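Facilities > Guest Rooms > Walk-through Checklists > Jiltham House

Jiltham House room walk-through, April 2025
Done by me, Oľga Vaněk. Comments are mine too, so blame me for the rambling!

Rooms 248 and 5 this round. I started upstairs because the Breslow people were still fussing with the boiler and I didn't want to be underfoot.

ROOM 248

Smoke alarm, test button: OK. Loud enough that the dog next door joined in.
Window opens and locks: OK, but the latch is stiff. A drop of oil would do it.
Window stop fitted: OK.
Outlets and cover plates: FIX. Plate by the bed has a crack across one corner. I put tape over it and wrote it on the board.
Lamp cords: OK.
Bathroom floor, non-slip mat: REPLACE. The suction cups have gone hard and it slides when you nudge it with your foot (I nudged it, it slid).
Hot water at the tap: OK, under the limit on the card.
Grab bar by the tub: OK. I hung on it with my full weight, which is the only test I trust.

The toiletries box came out of the bathroom cabinet so I could get at the pipe behind it. Small stuff lives in a box like this one now and I'm all for it, so much better than things rolling around on a shelf! I'd still like razors to have their caps on before they go in with everything else. Please check that when you restock.

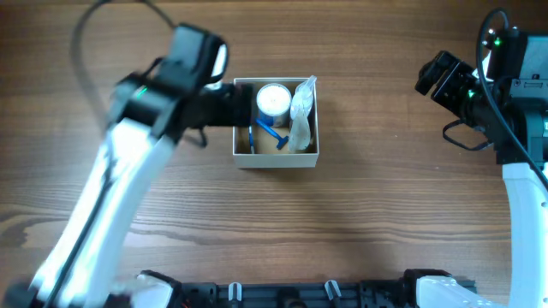
Toiletries box with disposable razor. See comment, Room 248.

Pipe behind the cabinet: OK, dry, no green crust on the joint.

ROOM 5

Smoke alarm, test button: FIX. Weak chirp. New battery went in and it's fine, but the unit is old, so let's swap it in June with the others.
Window opens and locks: OK.
Outlets and cover plates: OK.
Door closer: FIX. Slams hard enough to catch fingers. Bednárik came by and gave it a half turn, and it's better, but I want it looked at again.
Carpet edge at the doorway: FIX. Lifting on the hall side. I caught my heel on it twice.
Escape map on back of door: REPLACE. It still shows the old side stairs!
Extinguisher in hall, tag 478: OK, needle in the green, pin and seal in place.

STILL OPEN FROM LAST TIME

The Prunance hand dryer downstairs still trips the breaker if the kettle is on. Work order 2051, no word back yet. I've left a note on the kettle.

Signed off except for the items marked FIX or REPLACE. Spare key to the linen closet is back on its hook.
O. Vaněk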